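3.2 The bench and the objects

The arm was put together over a good many evenings in the shared workshop at Judden, and we would be the first to admit that the bench got less thought than the joints did. Callum Dawber wanted ordinary household things on it from the start, the kind a person really does tidy away at the end of the day, and so we settled on woven baskets, a light green plastic tray and a few small items to go in or on them. The wrist camera, which we named Umeck after a long argument, looks out between the two fingers, and everything the controller knows about the bench comes from that view. Clear glass gave us the most grief. With the small cup on the tray, the green shows straight through its walls, and for most of April our detector was happier with the black band than with the glass itself.
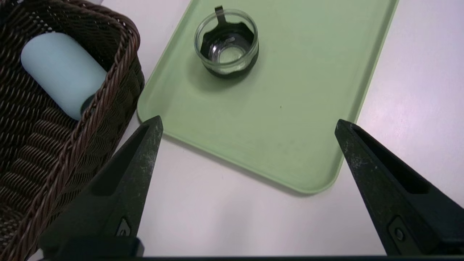
3.3 Choosing a viewpoint

We tried three heights for the wrist before each reach, and kept the lowest of them for the baskets. Looking across the table, the camera gets the braided rim and the side of the weave together, and Declan Tindall found that his rim fit then settled on the right edge in some 70 percent of attempts. It is a modest number, we know, but we were very pleased with it at the time! The higher views remain useful for judging what is already inside a basket, and we come back to them in Section 4. 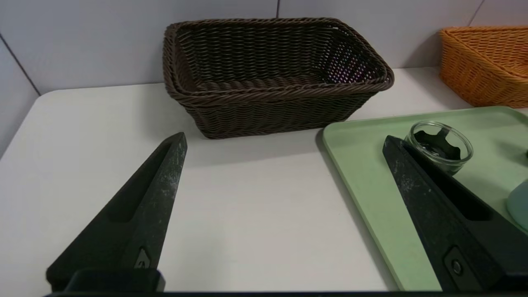
Figure 3. Wrist camera view across the table, with the brown basket beyond the fingers and the green tray to the right.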